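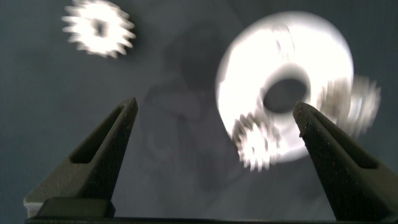 How do you keep a handmade accordion book from springing open on the shelf? I ended up using a paper belly band cut a hair wider than the closed book, and it's still the part of this project I'm happiest with.

So, my project! I made 8 little accordion books for the winter craft table at school, all from leftover scrapbook paper and old greeting cards. My partner was Hemant Grewal, who did most of the cutting (his lines are straight, mine wander). Our teacher, Rosário Peixoto, let us pick any fold we liked as long as we wrote down what went wrong.

Plenty went wrong. Our first two books used Kollex glue stick on the hinges, and the pages buckled overnight. I switched to Vamo double-sided tape and that was way better, although you get one shot at lining it up and then you're stuck with it. Literally. The covers are cereal box cardboard wrapped in patterned paper, and I mitered the corners after wrecking one by folding them straight over.

We used 182 strips of paper, counting the ones for the bands. Each book took me up to 60 minutes, mostly the scoring. I tried a butter knife, an empty pen and a real bone folder, and the empty pen won -- it's easier to steer along a ruler, and it didn't tear the thin Grecu sheets the way the knife did.

I also wanted ribbon ties, but the ribbon frayed every time I trimmed it. Hemant said to dab clear nail polish on the ends. That worked fine on the satin and left a dark blotch on the cotton, so the cotton went back in the drawer.

If I did this again I'd check the grain of the cardboard before cutting. Three of my covers bow outward, and a night under a stack of dictionaries didn't fix them. I'd also like to try a pocket fold in February with the bigger cards I saved.

Turned in 7 Dec 2009, with two of the books and the bag of scraps.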